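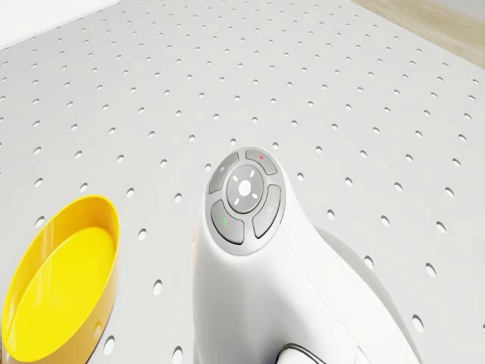 Brendan Hanrahan says the opposition will walk out before the budget bill gets a second reading, and that we should let them. He said it twice on the phone before I had my coat off. I told him I'd rather have them in the room and voting no.

2025-02-07. Cold, office heat on late. Went through the amendments on the Kadstead land clause. There were 22 when I left last night and 30 by the time I got in. Most are the same line with a word moved. The one from the Josgate members is serious. It would make the state pay owners before the survey, and I don't see where the money comes from. Marked it for the afternoon meeting and ate at my desk.

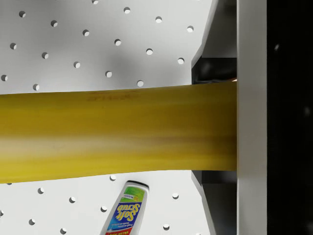

Afternoon

Whips' meeting ran over. Finbarr Ó Néill wants the land clause pulled out and held until March. He has 12 members who will vote with him, maybe more if the Zamton people get nervous. I argued for keeping it in and giving ground on the payment dates. No decision. We meet again before the session opens.

The Mac Carthaigh contract came up again at the end. The minister still won't make a statement. I think that's a mistake and said so, and then we talked about parking passes.

Walked out past the protest at the side gate. The police were saying 200. Quiet, a few signs about the land clause, one man with a drum.

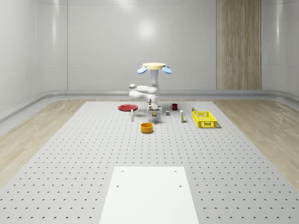
Arm folded over its base, red plate to the left.

Home late. Need to call Brendan back about the walkout and find my copy of the standing orders.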